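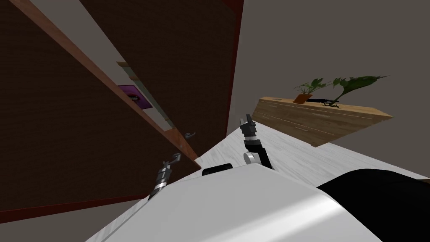
A dark brown cabinet door with a reddish-orange wooden edge strip, open beside pale wooden shelves.

Brovier Opens Furniture Repair and Refinishing Workshop in Plostmont

Doors, drawers and tabletops welcome at the new Urbonaitė Building location

PLOSTMONT, June - Brovier, the furniture repair company that has been looking after the region's tables, chairs and cabinets from a rather cramped set of rooms behind its old storefront, is delighted to announce that it has moved into a bigger workshop on the ground floor of the Urbonaitė Building. The doors are open, the kettle is on, and we would love for our neighbors to come by and see the place, with or without something wobbly under one arm.

The new shop gives us 1,276 square feet to work in, with a separate finishing room at the back and a wide loading door on the alley side. Longtime customers will remember carrying dressers up three steps and around a corner to reach us - those days are over, and our backs are as happy about it as yours.

Brovier repairs household furniture of nearly every age and style. We reglue loose joints, rehang cabinet doors that have started to sag, replace worn drawer runners, patch chipped edging and bring tired finishes back to life. A good deal of what comes to us is plain, hardworking furniture that a family has simply gotten used to and would rather not part with, and we are always glad to see it.
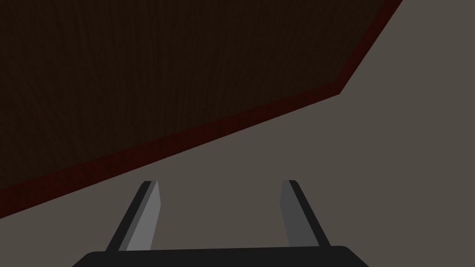
Dark brown wood grain with a narrow dark red border.

Tabletops are the most common request, especially in dark finishes, where white rings and fine scratches show up sooner than they do on lighter wood. Customers often ask whether a whole top has to be stripped to deal with one bad spot. Many times it doesn't, and we will tell you so when you bring it in. A small repair can usually be blended into the color around it, though very old finishes sometimes need a little more patience (and a second visit to the finishing room).

With the move, we are also introducing Prullex, our new yearly care plan for people who have several pieces to keep up. Members get one home visit a year, during which we tighten hinges, wax drawer runners, check veneer and edging for lifting, and touch up small marks on the spot. Bigger jobs are brought back to the shop at a reduced rate. The first 200 households to sign up will receive free pickup and delivery anywhere within the Plostmont town limits for as long as they stay enrolled.

We warrant all structural repairs for 5 years, whether or not you are a Prullex member. Finish work is covered separately, and the terms are printed on every estimate.
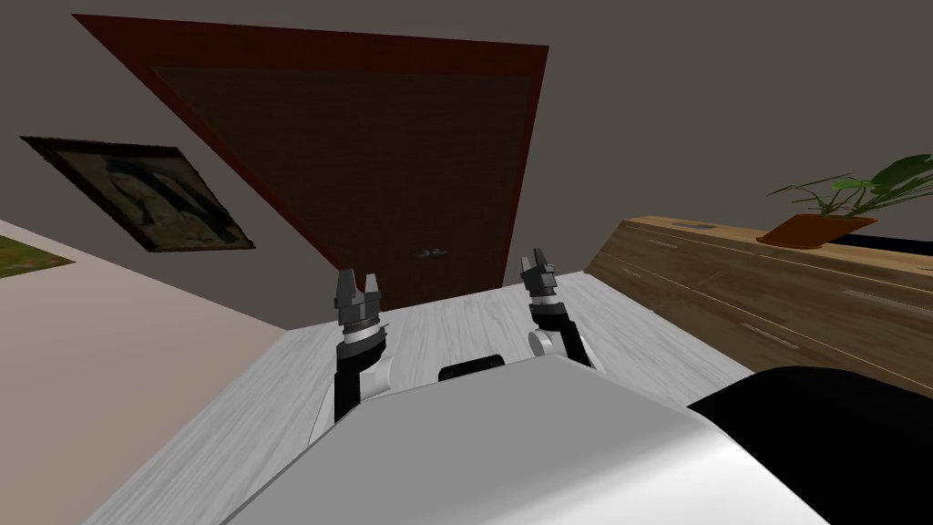

A dark brown door set in a red door frame, with a pale gray wooden floor.

Interior doors are a new addition to our list of services. We have been asked for years to refinish them along with a matching cabinet or built-in, and until now we never had the room to lay one flat. Please measure the door before you call, and leave the hinges on if you can.

Written estimates are free for any job under $1,000. Larger projects, such as a full dining set or a wall of built-in cabinets, begin with a home visit and a modest fee that is credited toward the work.

The workshop opens at 8 a.m. and closes at 5 p.m., with a drop-off bell on the alley side for early birds. Parking is available behind the building.

About Brovier

Brovier repairs, refinishes and maintains wooden furniture for homes in Plostmont and the surrounding towns. Prullex enrollment forms and current pickup times are available at the front counter.

Media inquiries: Brovier Press Desk, Urbonaitė Building, Plostmont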